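Notes for the maintenance slot, Lindwood users' afternoon. Slides by Paraskevi Karras, spoken by me. Keep to 17 minutes.

Slide 1. Scope. One humanoid at one kitting cell, which we call Brellier after the bay it sits in. Two arms, head camera, wrist cameras. Software is out of scope today. Ask Somkiat Sriwong in the break.

Slide 2. Routine. Start of shift: joint zero check, both arms, then cable check at each wrist. Walk the arm through full travel by hand with drives off. Any catch or click, stop and log it. Do not clear the log before Desmond Esposito has read it.

Slide 3. Intervals. Hand fingers every 30 hours of running. Wrist sleeves and cuffs at the same visit. We tried doing them separately at Irkent and lost track of which was due. Mention the December stoppage: 2 cuffs split, no spares on the shelf. Stock is now held at Montes.

Slide 4. Camera lenses. Dry cloth first. No solvent near rubber. (Manolis will probably ask about alcohol wipes. Answer: lens only, off the arm.)

Slide 5. Leave both up while talking.

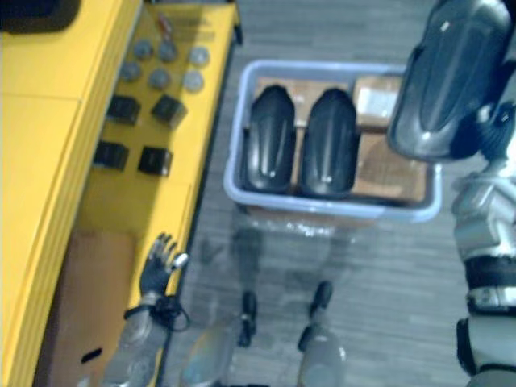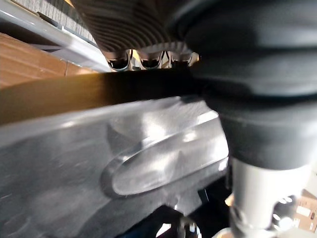

Torque on the shell screws is the part most sites get wrong, so slow down for this. The covers are thin at the screw bosses and the boss cracks well before the thread strips. Hand driver only, opposite corners, second pass after 30 minutes of light running. Removed parts go in a container on the floor within view of the head camera, never on the cell top. Point to the two curved black pieces side by side in the blue bin: same way up, ridges showing, nothing stacked on them. Then the wrist cable. Point out the loop hanging by the left wrist on the same slide. Ask how much slack people leave at full rotation, wait for answers, then give ours, a hand's width.

Slide 6. Questions. If short of time, skip the spares list and refer people to Golshifteh Tabrizi for the sheet.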